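## 3. Preparing the Screening Room for a Feature Presentation 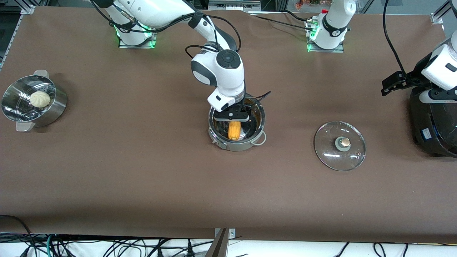 *Steel pots and a corn cob on a brown-covered table, with a white robot arm lowered to one of the pots.*

This section applies to all Kingate member cinemas that receive features through the Plellolow playback server. It covers the period from delivery of the film to the opening of the doors. Licensing and box office reporting are covered in Section 5.

### 3.1 Loading the Feature

1. Switch on the server and wait until the status line reads READY.
2. Insert the delivery drive in the lower bay and select **Ingest**.
3. Enter the booking number exactly as printed on the delivery slip, including any leading zeros.
4. Select the correct version of the film. Subtitled and dubbed versions are listed separately.
5. When ingest is complete, open the **Keys** tab and confirm that the license window covers every scheduled showing.

**Note:** A comedy or action title may be supplied with more than one trailer reel. Load only the reels named on the booking sheet.

**Caution:** Do not remove the drive while the amber light is flashing. An interrupted ingest must be deleted and started again.

### 3.2 Building the Program

1. Create a new playlist and name it with the film title and screen number.
2. Add the house slides, then the trailers, then the feature.
3. Insert a lighting cue 20 seconds before the feature begins.
4. Set the house lights to 40 percent for the closing credits – they must not return to full until the last card has cleared.
5. Save the playlist and lock it with code 1236. Sites that have changed the factory code should use their own.

### 3.3 Test Run

Play the first 3 minutes of the feature at normal volume. Check focus, masking and subtitle position from the back row. If sound is missing from any channel, restart the Tudose audio processor and repeat the test.

Faults that remain after a restart should be reported to Yanling Jiang at the Trarnudgate support desk before the doors open. Have the booking number and the server log ready.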